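Recording Demonstrations with the Stougaard Three-Finger Hand: Session Setup and Episode Capture

Applies to: upper-body humanoid, wrist camera fitted, recorder 4 or later
Maintained by Gumaro Medrano
Last revised 6th October

This page covers recording teleoperated episodes for policy training, from powering up the recorder to handing over a finished batch. It assumes the operator has completed arm calibration and can drive the hand without supervision. Calibration itself is on a separate page.

Before you start

You need the recorder laptop, the leader controls, an empty session folder and the task sheet. The task sheet states the start pose, the goal and the condition that ends the episode. If any of the three is blank, send it back to whoever wrote it. Two operators working from an incomplete sheet will produce two different tasks under one name, and the training run has no way to separate them.

Check free disk space. A full batch is 40 episodes and the recorder does not warn you when the disk fills. It keeps the joint log and drops video.

Step 1. Name the session

Use the task code, the operator's initials and a running number, separated by underscores. Do not use spaces. The Vurkitz importer reads the first field as the task label and will create a new label if you mistype it. Merging labels afterward is possible but slow.

Step 2. Start the streams

Start the joint stream first, then the cameras, then the recorder. If the recorder starts before the cameras, the first frames are written with a zero timestamp and the whole episode fails the import check. Wait until every stream shows green in the status pane. Yellow means the stream is running below its set rate. Do not record on yellow.

Step 3. Check the wrist view

Open the live wrist view and move the arm slowly through the range the task needs. Confirm three things: the fingertips stay visible through a full open and close, the exposure does not swing when the arm passes over a lighter surface, and the limb does not cover the work area at the lowest point of the reach.

Some blocking by the arm's own parts is normal with this mount and should stay in the data. The policy will see the same blocking when it runs. Blocking that depends on how the operator holds the elbow is a different matter, and the start pose on the task sheet should fix the elbow angle for that reason.

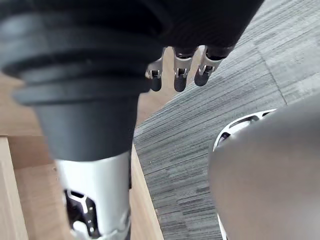

Lock the exposure once the view is acceptable. Leave it locked for the whole batch. If room lighting changes enough that you have to unlock it, close the session and open a new one under the next running number.

Step 4. Record an episode

Move to the start pose. Hold still for one second, press Record, hold for one more second, then begin. The still period gives the trimming script a clean edge. Perform the task at a steady speed. When the end condition is met, hold still again and press Stop.

Pauses longer than two seconds in mid-task should be treated as a failed take. Policies trained on episodes with long pauses learn to stop in the same places. A fumble followed by a quick recovery is worth keeping; mark it R in the notes column.

Step 5. Vary the start

Change the object position between episodes according to the grid on the task sheet. Do not choose positions by eye. In the September set, 631 of 871 episodes began with the object in the near half of the work area, and the trained policy reached short whenever the object was in the far half. Estíbaliz Sarmiento added the grid after that run.

Step 6. Review and mark

After every ten episodes, play back the last one at double speed with the joint plot open. Look for gaps in the plot and for video that lags the finger motion. A constant lag can be corrected at import. A lag that grows cannot, and all episodes back to the last good review must be recorded again.

Mark each episode K (keep), R (keep, with recovery) or X (discard). Do not delete X episodes. Vega Tejada uses them for the failure classifier.

Step 7. Hand over

Run the check script on the session folder. It takes up to 47 minutes for a full batch on the laptop, less on the Hovport server. Copy the folder only after the script prints PASS, and include the task sheet as a PDF.

Common import errors

E2, missing stream: a camera dropped out. Check the cable at the wrist connector.
E5, zero timestamp: wrong start order. See Step 2.
E9, unknown task label: check the session name for a typing error before accepting the new label.

Anything else goes to Ezequiel Aranda with the log attached.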